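4.2 Kitchen setup and grasp tuning

The second build moved from the bench at the Skonau shared workshop to the kitchen at the back of the same building. We wanted furniture that had not been chosen with a robot in mind. The head camera feeds the planner, which we call Cakell, and both arms take their targets from it. All runs in this section used the same controller settings as in Section 4.1 unless noted.

Bottles were the main object class. A clear bottle is hard for our depth sensor, which tends to see the wall behind it or nothing at all. Cakell therefore looks for the cap and the liquid first and fits an upright cylinder between them. The fit needs around 200 ms on the workshop computer, and the arm holds still during that time. Once a fit is accepted, the fingers come in from the side, level with the tabletop, and close until the motor current passes a fixed limit.
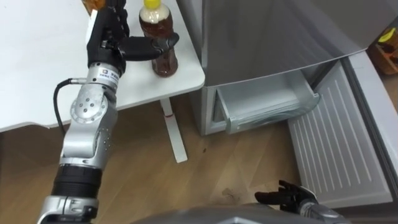 Figure 3. Left gripper at a bottle on the table, with the lower refrigerator compartment open and the right hand near it.

The current limit took longer to set than anything else in the build. With the value carried over from the bench, the fingers dented thin plastic before the arm began to lift. We lowered it in small steps, using 500 ml bottles from one supplier, and stopped when the walls kept their shape and the bottle still did not slip during a slow lift. The final value is stored per object class — a glass jar gets its own.

Cable routing was the other source of trouble. A cable tied close to the arm pulled tight when the wrist turned past its middle range, and the joint reported a false contact. Leaving a loop of slack at the wrist removed the fault, but the loop can catch on a table edge when the arm is low. We added a keep-out zone 30 mm deep along the front of the table and accepted the longer paths that came with it. The Trorngate joint modules have a hollow center that would take the cable, and we plan to rewire through it in the next build.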